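Visits and Open Days
Home News Features Visits Archive Contact

In September I joined a morning tour of the Uvo workshop in Rurkivley, where old office computers are taken apart and rebuilt for teaching. The firm has three halls, but I had asked to spend my time at one place only, the robot cell they call Wakau. We were let in at 9.30 and given blue overshoes.

I work in maintenance myself, so I was more curious about the care of the cell than about its speed. The arm stands at the short side of a bench, and a computer case is put within its reach. A small camera looks out from the wrist over the two fingers. The technician on the morning shift told us that the fingers are the part which needs most attention. They are checked after every 200 picks and changed after 800, even if they look good. The old pair goes into a drawer, with the date written on a paper tag.

Setting up for a new type of case takes a good part of an hour. First the arm is sent to its home position, and a steel gauge block is gripped and released. Then the same is done with a scrap processor, at low speed. If the chip sits crooked, the technician stops and looks at the screws of the finger linkage before he touches anything in the program. He said that in his first year he did it in the other order and lost many hours. 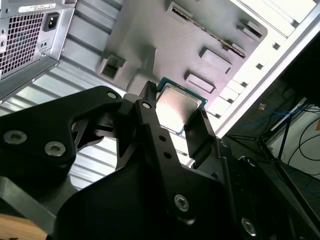 Volume 14, Issue 3, page 57

The processor is held by its edges, one finger narrow and the other broad and flat. I asked why the two are different. The narrow one, I was told, can go down where there is little room, and the broad one gives the chip something to rest against. The hex socket screws on the gripper are tightened with a small torque key, which hangs on a hook by the door and must not leave the cell.

Cleaning is simple. The fingers are wiped with a lint-free cloth at every break, and the wrist camera gets a dry brush only. Once a month the cable of the camera is inspected along its full length. This was the one fault they had last winter: the cable had rubbed against a clamp, and the picture disappeared for a second at a time. It took more than 100 test moves to find it.

Before lunch we also saw the Kikuchi store room, where the spare parts are kept. Visitors for the next tour should bring closed shoes and come by the north gate, as the main one is under repair.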